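Tea, toast and a word about the swap shelf

Well, the kettle has been on more or less without a break all month, and I wanted to say a proper thank you to everyone who came along to the Pruitt Hall tea mornings in January. It was bitterly cold out and the car park was like glass, so I half expected to be sitting there with a fruit cake and my crossword. Instead we had 26 of you at the first one and 40 at the last, which meant Priya Abernathy had to go home for her own milk (twice!).

For those who haven't been yet, we start at half past ten and carry on until people drift off, usually a little after noon. You don't need to book, you don't need to be a member, and you certainly don't need to bring anything, although if you happen to have made too many cheese scones I shan't turn you away. Tea and coffee are by donation. The jar has come to £468 so far this winter, and all of it is going towards the new urn, the old one having taken to hissing at whoever stands nearest.

Several of you asked about the swap shelf by the coat pegs. It works just as it did last year: bring something for the kitchen or the tea table that you no longer use, and take home something that you will. Cups, jugs, cake tins, trays, tea cosies and the like are all very welcome. Please do give things a wash first, and please, no more than four items each at a time, as the shelf is only a small one and it did rather give way in the autumn. Knives and anything electrical should stay at home, I'm afraid.

I have had my eye on a nice tray for months, the sort you can carry through to the front room with a pot and two cups and still have space for a plate of shortbread. My mother had one with poppies on it that went everywhere with us, even on the beach, and I have never found another quite as good.

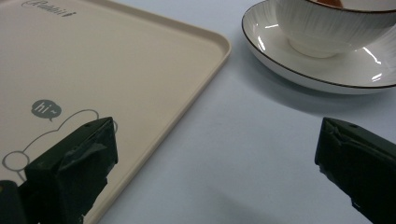
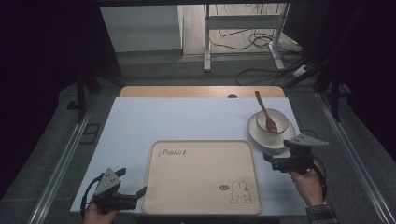

The rabbit tray, in both pictures.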